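Count the Bad Grasps Too

Most papers on cloth handling report one number: how often the robot finished the job. I think that number hides more than it tells, and the Tunen results are a good case.

Tunen is a grasping method from the group at Lurnari. It was trained on 1,000 recorded attempts and tested on 214 new ones. The write-up gives a single success rate. It says little about the attempts where the hand closed on two layers, or where the fabric bunched over the fingers and blocked the view of what was under it. Those attempts are in the logs – anyone can request them – but they are left out of the tables.

Tresico did it differently. Its report sorts failures into 6 types and shows wrist camera views for each. It is a duller paper, and its headline rate is lower. I would still start from it if I were building something, for I would know what to fix first.

Reviewers could ask for this tomorrow. A table of failure types takes up half a page. With soft materials, the way a grasp goes wrong is most of what we have to learn from.
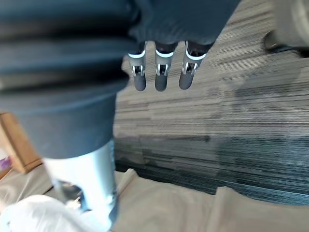 What the Kurtuluş Test Set Leaves Out

The Kurtuluş set has 5 garments, all laid flat at the start. Laundry seldom begins that way. A method that does well on it may still fail on a heap, and papers should say so.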